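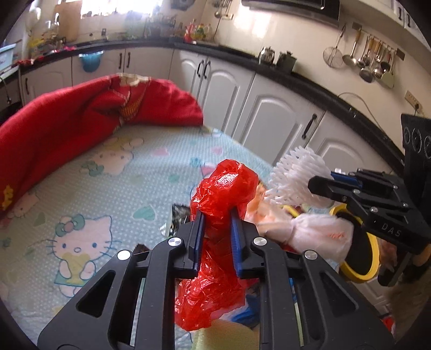 Insektenschutztür oder Plissee für die Terrasse?

Terrassenfan7
Hallo zusammen, wir brauchen für unsere Terrassentür (Küche, Südseite) einen Insektenschutz. Im Angebot stehen ein Plissee von Pladura und eine Pendeltür von Skanutex. Hat jemand beides im Vergleich? Zwei Kinder, ein Hund.

kellerwerk
Pendeltür. Beim Plissee sind bei uns nach zwei Sommern die Schnüre ausgeleiert. Ersatz gab es nur als komplettes Set.

Vullholm_Sued
Kann ich nicht bestätigen. Unser Plissee läuft im siebten Jahr. Man muss die untere Schiene sauber halten — einmal im Monat aussaugen reicht.

kellerwerk
Mit Hund saugst du die jede Woche. Und über die Schiene stolpert jeder Gast.

Terrassenfan7
Die Schiene wäre flach aufgeklebt. Bohren geht bei uns schlecht, das Haus ist von 1874 und die Laibung bröselt. Noch ein Bild vom Küchentisch.
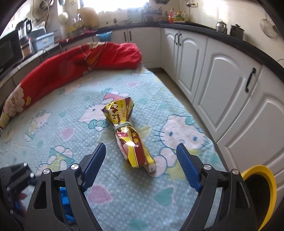
Gelbe Tüte mit Gummiband auf der Hello-Kitty-Decke

Kuo
Bei bröseliger Laibung würde ich keine Pendeltür nehmen. Die Scharniere ziehen bei jedem Durchgang am Rahmen. Klemmrahmen geht, aber nur, wenn der Blendrahmen tief genug ist. Miss das vorher nach.

kellerwerk
Man kann auch in den Blendrahmen schrauben statt ins Mauerwerk. Bei Holz kein Problem.

Kuo
Bei Kunststoff kann dir das die Gewährleistung auf die Tür kosten. Erst beim Fensterbauer fragen.

Terrassenfan7
Ist Holz, lackiert. Ich messe heute Abend und lasse mir beide Varianten noch mal anbieten.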